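Section 4. Your First Week: Keys, Meters and the Walk-Through

Ketance Homes Owner Handbook, Nunilgate neighborhood
Revised Sep 24, 2026

You have signed roughly an acre of paper and the house is yours. Section 3 covered closing. Section 4 gets you from the driveway to a home that has lights, water and a working front door. Most owners finish it in an afternoon. Owners who skip to step 9 finish it in two.

Before you start

Have the following within reach:

The closing envelope (green, thick, already missing)
A phone with some charge left
A roll of painter's tape
A pen that works on tape
Your lot number, which is not your street number and never will be

4.1 Getting in

1. Take the brass key from the closing envelope and turn it fully to the left in the front door. The builder's key stops working after this turn. So does your plan to borrow one from the site office.

2. Try the same key in the garage side door and the back door. All three locks should match. If one does not, leave it alone and call the Nunilgate site office.

3. Set your own code on the keypad. Press and hold the star button until it beeps, enter the code on your lot sheet, then enter a new code of your own twice.

Note: The keypad will accept your birthday. It will also accept your lot number. It has no standards, so you will have to.

4.2 Water and power

4. Find the main water shutoff. In the Kaczmarczyk floor plan it is on the garage wall behind the water heater. In all other plans it is in the hall closet, low down, behind a white panel. Everyone in the house old enough to turn a handle should see it once.

5. Open the shutoff slowly, a quarter turn at a time. Some banging is normal as air leaves the pipes. Run the tub first, then the sinks.

Caution: Do not turn on the water heater until hot taps run without spitting. Heating an empty tank ruins it, and the warranty has a short, unfriendly paragraph on the subject.

6. Open the breaker panel and check the labels against the rooms. The electrician's handwriting has its admirers. If "BR 2" switches off the kitchen, write the correct room on tape and stick it beside the breaker.

7. Call the power and water companies and give them your meter readings. Service stays in the builder's name for 2 business days after closing, and then it stays in nobody's.

4.3 The walk-through list

8. Walk every room with the tape. Mark paint drips, sticking doors, chipped tile and anything that rattles. Use one piece per flaw. Owners who tape a whole wall to make a point will be asked to peel it off again.

9. Copy each flaw to the form at the back of this handbook. Give the room, the wall and the height from the floor. "Looks funny" is not a location.

10. Send the form to the site office within 23 days of closing. Items that arrive later are handled at the one-year visit, by which time you may have grown fond of them.

Note: Hairline cracks over doorways are common as the frame dries out, mostly in the first December. They are patched once, at the one-year visit. Please don't patch them yourself with toothpaste. We can tell.

11. If you add your own pictures to the form, put them together on the last sheet, with your lot number written on the back of each.
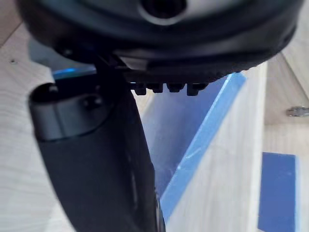
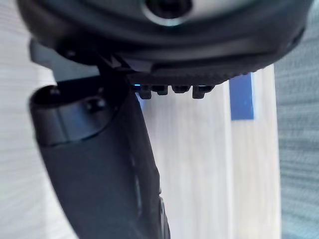

12. Keep a copy of everything you send. The office keeps one too, in a cabinet we are told is organized.

4.4 Neighborhood rules that apply right away

Trash carts go out after dark and come back in by the next evening. Moving boxes must be flattened. A box containing other boxes is not flattened.

Moving trucks may use Rinutik Lane, which is wider than it looks. They may not use the alley, which is narrower than it looks.

Fences, sheds and exterior paint need written approval before work begins. The approved palette has a great many beiges, and they are different from each other.

The mailbox cluster is at the corner by the pond. Your box key is in the closing envelope, taped to the inside of the flap, where nearly 221 owners before you did not look.

For a lockout or a leak at any hour, call the number inside the hall closet door. For everything else, the site office opens at nine. Continue to Section 5, Heating and Cooling.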